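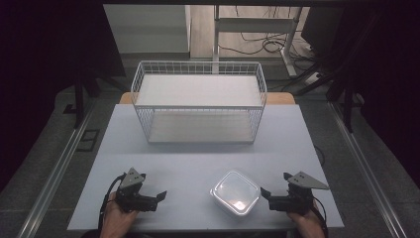

Figure 3. Open wire-mesh basket and lidded food container on the white tabletop.

4.2 Does a basket make a table tidier?

Storage guides claim that an open basket shortens clearing up. We doubt it. In March we logged 147 clearing sessions under the Plerkel scheme, which asks that every small item end up in a container, and in 105 of them the basket was used as a parking spot — things went in and were never sorted. A lidded box can be stacked, but mesh walls show whatever is behind them, and a table may look just as busy as before.

Search this journal Enter keywords

The scheme also treats pale objects on a pale surface as "visually quiet." We found no support for this in our logs.
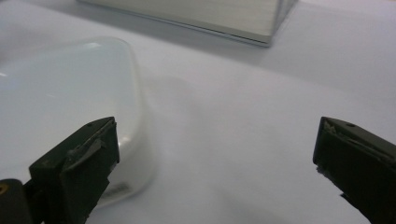 One reader of the draft, Lukumay, objected that quiet was never the point, and that people put things away when each item has a fixed place, whatever its color. The objection is fair, but the Plerkel guide offers no test of it either.

What remains is the cleared area itself. The guide scores a table by its open surface
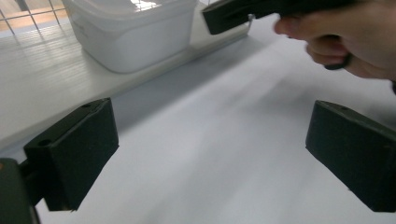

and takes no account of where the items went. A table cleared onto the floor would earn full marks. Until the score covers both ends of the move, we see little reason to trust it.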